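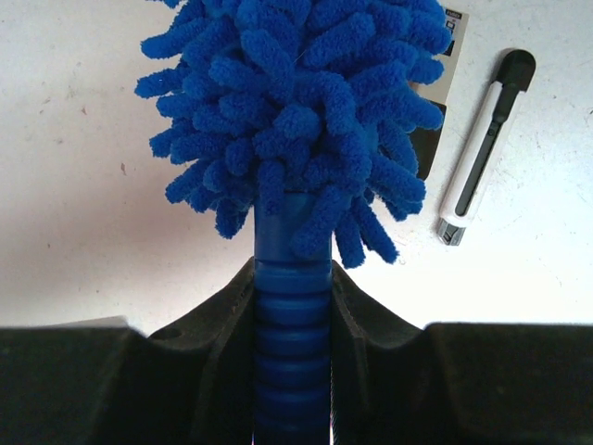
By Algirdas Vaher, Hitura project — progress report for July, sent to Willar program office

Short one this month, I'm writing between runs. Main item is the grip fault, so that goes first.

Grip fault. On the duster task the right finger stopped holding force partway through a sweep. Controller still reported a good grip. Arm kept moving, duster slid down and then dropped. Logged 522 attempts this period, 127 of them ended in a drop. Bad number, and it got worse toward the end of the month.

Cause, as far as we have it: a worn coupling in the Zavard gripper. It slips under side load and the encoder sits on the wrong side of it, so the software never sees the slip. Ribbed handle like the duster's should be an easy hold. Smooth ones were dropping even sooner.

Safety. One of the drops came with the arm at speed and the handle went off the table, landed by the operator's chair. No one hurt. Written up the same afternoon. Also in the write-up: a utility knife lying on the table next to the duster. The knife is in the object set but it was never cleared for this task and shoud not be within reach of an arm with a known grip fault. My call, I let it slide too long. Blades come out of all knives in the set before the next block — no exceptions.

What we changed
Speed capped at half until the new coupling is in.
Pull test on both fingers before every block, 100 cycles, result goes in the log.
Table check signed by whoever starts the run.

Parts. Fahy quoted 2,000 dollars for two couplings plus a second encoder on the finger side. I'd like to take it out of the travel line, wich we haven't touched. Need a yes or no from you this week please. Lead time is the problem, not the fitting.

Rest of the schedule: wiping and sorting tasks on track, dusting is behind by two blocks. Drop logs are in the shared folder, raw, not cleaned up yet.

A.V.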